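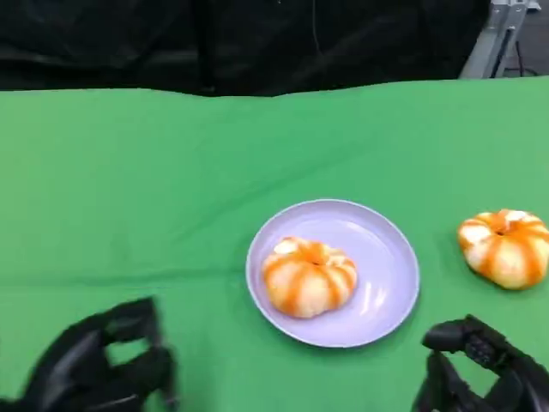

Pumpkin-shaped buns at the Nallenthorpe community hall, one on its lavender plate and one on the green tablecloth.

Pumpkin buns win a longer stay at Nallenthorpe

26/01/2020

Anyone who thought pumpkin season ended when the last leaves were raked up has not been to the Saturday-style bread table at Nallenthorpe lately, where the little striped buns that first appeared in the fall are still going strong in the middle of winter, and where the people who bake them have now agreed to keep right on baking them through the end of March.

The buns come from Alhassan, the small bakery on the corner of Mill Street, and they are the work of Idrisa Mfinanga, who took over the morning bake there two years ago. They are cream-colored, with bright orange stripes running down the ribs and a small dimple on top, and they look so much like miniature pumpkins that more than one shopper has asked whether they are meant to be eaten or put on a windowsill. (They are meant to be eaten, and preferably the same day!)

"I only planned to make them for a few weeks," Mfinanga told us, wiping his hands on a towel and keeping one eye on the oven. "Then I took them off the list, and people came in and looked at the shelf and looked at me. So they went back on the list."

The dough is a plain soft milk bread, a little sweet, with a spoonful of pumpkin purée worked into the orange part. Mfinanga steams the buns first and then gives them a very short spell in a low oven, and he is careful about the color, which he likes to keep pale. The ribs are made the old-fashioned way, with kitchen string tied loosely around each ball of dough before it rises, so that the dough swells out between the strings and makes the lobes. Inside there is a filling of sweet red bean, or, for those who ask for it ahead of time, mashed squash with brown sugar and a pinch of cinnamon.

Tying the string is the slow part. A tray holds 31 buns, and Mfinanga used to tie every one of them himself before sunrise. These days he has help from In-ho Ryu, a student at the cooking school who comes in before class and who has, by all accounts, the quicker fingers of the two. Between them they passed 1,000 buns shortly after New Year's, a number that Ryu wrote on the back of a flour sack and pinned up over the sink.

"My grandmother made buns at home, but hers were round and white and that was that," Ryu said. "She saw these and asked me who had been painting on the bread. Then she ate two."

The hall at Nallenthorpe has been hosting the winter bread table for 8 years now, and it has grown from a couple of rye loaves and a coffee urn into quite a cheerful gathering, with neighbors catching up over a slice of something and children allowed to choose their own roll. Ottmar Tiedemann, who bakes the dark rye and was there at the very first one, admitted that he had his doubts about pumpkins in January. He has since come around, though he would like it known that his rye keeps for a week and goes very nicely with soup.

Visitors who would like to try making the buns at home can sign up for an afternoon class in the hall kitchen, led by Mfinanga, with Ryu on hand to show how the string is tied. The class covers the dough, the striping and the steaming, and everybody takes home 4 buns of their own along with the recipe on a card. Places are limited by the size of the kitchen counter, and the sign-up sheet is by the front door, next to the lost mittens. Bring an apron and a container with a lid – the buns are soft and do not travel well in a bag.

For those who would sooner leave the baking to somebody else, the buns can be ordered at the Alhassan counter up to the day before. They are sold singly or by the box, and the squash filling needs to be asked for by noon. Mfinanga suggests warming them over a pan of simmering water for a few minutes and having them with plain tea, or with butter if nobody is looking.

As for what comes after March, there has been some talk of a spring bun, possibly in the shape of a radish. Mfinanga would only say that he has been practicing with beet juice and that the first batch went to the staff.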